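Tischdecke

Die Tischdecke, regional auch Tischtuch oder, in gehobener Sprache, Tafeltuch genannt, ist ein flächiges Textil, das über einen Tisch gebreitet wird. Sie schützt die Tischplatte, dämpft das Klappern des Geschirrs und schmückt den Raum, und in vielen Haushalten tut sie alles zugleich, ohne dass man sich darüber je Gedanken machen müsste. Zur Tischwäsche im weiteren Sinne zählen außerdem Servietten, Tischläufer, Mitteldecken, Sets und die dicke Unterlage, die man Molton nennt.

Begriff und Abgrenzung

Im Handel wird zwischen Tischdecke und Tafeltuch nicht immer streng unterschieden. Gewöhnlich bezeichnet das Tafeltuch ein langes, meist weißes Stück für eine größere Gesellschaft, während die Tischdecke auch bunt, kurz und alltäglich sein darf. Die Mitteldecke wiederum liegt quadratisch und oft über Eck in der Mitte des Tisches und lässt den Rand frei, der Läufer ist ein schmaler Streifen, der längs oder quer verläuft. In manchen Gegenden hat sich zudem die Kaffeedecke als eigene Gattung gehalten, die am Sonntag aufgelegt und am Abend wieder sorgfältig zusammengefaltet wird.

Geschichte

Tücher auf Tischen sind schon aus der Antike bezeugt, und auf mittelalterlichen Tafelbildern hängen sie in langen, deutlich sichtbaren Bügelfalten über die Kante. An den Höfen galt ein reines weißes Leinentuch als Zeichen von Wohlstand, denn Bleichen war mühsam und brauchte Sonne, Wasser und sehr viel Geduld. Die Gäste wischten sich lange Zeit die Hände am überhängenden Stoff ab, ehe sich die Serviette nach und nach durchsetzte. Mit der mechanischen Weberei und der Baumwolle wurde das Tischtuch schließlich auch für einfache Haushalte erschwinglich, und in der Aussteuer hatte es seinen festen Platz, nicht selten mit gesticktem Monogramm in der Ecke.

Ein anschauliches Beispiel für die spätere Massenfertigung ist die Weberei Allberg, deren erhaltenes Musterbuch 1.438 Entwürfe für Tischwäsche verzeichnet. Davon sind 683 kariert, was einiges über den Geschmack der damaligen Kundschaft verrät. Die Nachfolgefirma Zelska übernahm die beliebtesten dieser Karos und webte sie in neuen Farben weiter, bis die Fertigung in den kleineren Betrieb Kwok überging. 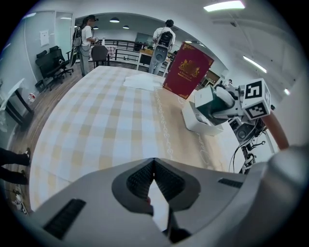

Für die Gestaltung stehen im Wesentlichen zwei Wege offen: Das Muster wird eingewebt oder nachträglich aufgebracht, also gedruckt oder gestickt. Beim Damast entsteht die Zeichnung allein durch den Wechsel der Bindung, sodass sie je nach Lichteinfall hervortritt und wieder verschwindet, was bei Kerzenschein besonders hübsch aussieht. Das Karo ist dagegen auf den ersten Blick zu lesen und verzeiht den einen oder anderen Fleck. Neben dem kräftigen Rot-Weiß und Blau-Weiß der Gasthäuser gibt es zurückhaltende Fassungen wie das Karo in Creme und Hellbraun, das sich hier mit einem beigen Streifen und einem weißen, wellig geführten Ziermuster verbindet. Solche Streifen gliedern eine lange Tafel und helfen nebenbei beim geraden Auflegen (wer einmal allein an einem großen Ausziehtisch gestanden hat, weiß das sehr zu schätzen!).

Material

Leinen gilt als das klassische Material. Es ist reißfest, nimmt Feuchtigkeit gut auf und wird mit den Jahren immer schöner, knittert allerdings auch gern. Baumwolle ist weicher und meist günstiger, Halbleinen verbindet beide Fasern miteinander. Mischgewebe mit Polyester trocknen rasch und müssen kaum gebügelt werden. Für Küche und Garten sind beschichtete Stoffe und das altbekannte Wachstuch verbreitet, die sich mit einem feuchten Lappen abwischen lassen. Eine Zwischenstellung nimmt das Gewebe Ploltance ein, eine imprägnierte Baumwolle, die sich fast wie gewöhnlicher Stoff anfühlt und Flüssigkeiten eine Weile abperlen lässt.

Maße und Überhang

Der Überhang, also der Teil des Stoffes, der über die Kante fällt, beträgt im Alltag meist zwanzig bis dreißig Zentimeter. Bei festlichen Anlässen darf er länger sein, sollte aber den Sitzenden nicht auf den Knien liegen. Runde Tische verlangen eigentlich runde Decken, doch auch ein quadratisches Tuch mit seinen vier hängenden Zipfeln hat durchaus seinen Reiz.

Pflege

Frische Flecken werden am besten sofort mit kaltem Wasser behandelt, Wachs lässt man erst erhärten und hebt es dann vorsichtig ab. Leinen bügelt man leicht feucht und von links, bestickte Stellen auf einem weichen Handtuch. Große Tafeltücher werden gern gerollt aufbewahrt, damit sich keine scharfen Brüche bilden. Weiße Stücke, die lange im Schrank gelegen haben, vergilben mitunter an den Falten und werden nach einer gründlichen Wäsche im Juli auf dem Rasen oft wieder erstaunlich hell.

Siehe auch: Damast, Serviette, Tischläufer, Wachstuch, Weißwäsche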